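4. House rules for the bag-change task 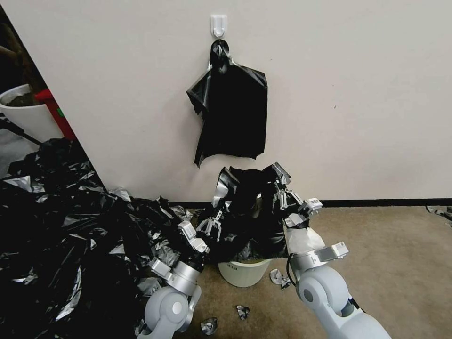 I'll start with a confession. When we wrote the first version of our operating rules at Ludel, I thought the whole thing would fit on an index card. We had a two-armed robot, we wanted it to put bags on trash bins, and I figured the rules would say something like "stay back, keep the stop button handy, don't be silly." Cecilia Mensah, who had run shop floors before she joined us, read my card and handed it back with 30 questions on it (I still have it!). This section is mostly what came out of those questions.

The first rule we agreed on covers thin plastic, and I'd never seen one like it in any manual. A trash bag wraps around things. It gets into joints, it hides whatever is under it, and it can cover a cable before you notice. So the operator looks over both wrists before every run, and if any film is lying across a joint, the arms get stopped and a person takes the film off by hand. You don't shake the arm to get rid of it. I did that once in the early days and Obed Akpalu made me write the incident report myself, which was fair.

The second rule is about the floor, and we argued over it for weeks. Dzifa Nartey wanted every scrap swept up between trials, because a foot or a base can slip on plastic. I wanted some mess left alone, since a bin corner in a real building has mess in it and a policy trained on spotless floors is going to have a bad time. What we settled on (Figure 4) is that loose bags and scraps may stay inside the work area as long as they're written into the trial sheet, and the walking path behind the operator is kept clear, always. If a scrap drifts into the path, the run is paused. Dzifa still thinks I got the better end of that deal, and she may be right.

Figure 4. The bag-change task, with both grippers at a black bag spread over the bin. A second bag hangs from a wall hook above, and a heap of black plastic lies to the left.

Third comes grip. We cap the closing force for the whole session, and the operator can't raise it in the middle of a trial. This was Zuweira Ansah's idea, and I complained about it, because a bag that slides out of a gripper is so annoying that your hand just goes to the setting. Her point was that the cap also protects fingers, and fingers end up near the bin more than anyone plans for. When a bag slips, it's logged as a slip and we go on to the next trial. Over the 797 trials in this paper the cap was changed only between sessions, with two people signing for it.

Fourth, nobody reaches in to help. I know how tempting it is! One corner of the bag is folded under, the arm is a hand's width away, and you could fix it in a second. But then the trial is no good as data, and you've put your hand between two moving arms. Our rule is that a helper says "hold," waits for the operator to say "held" back, and only then steps over the tape. Bartosz Urbańczyk timed this for us and it adds 5 seconds, which I can live with.

Last, the paperwork. Every trial sheet records the bag type, who was operating, who was watching, any pause and the reason for it, and whether the bin was moved. We tried longer sheets, and people filled in the first half carefully and scribbled the rest. After 50 sheets we cut the form down to one side of a page, and the blanks mostly went away. We'd suggest the same to anyone starting out, along with keeping the spoiled sheets, because those taught us more about our own habits than the good ones did.

I should say where the rules are thin. We wrote them for one room and one crew, with everybody trained by the same two people. The "hold" and "held" exchange depends on being able to hear each other, and we haven't tried it in a loud space. We also have no rule yet for bags with something in them, and that will need its own round of arguing before the next set of trials.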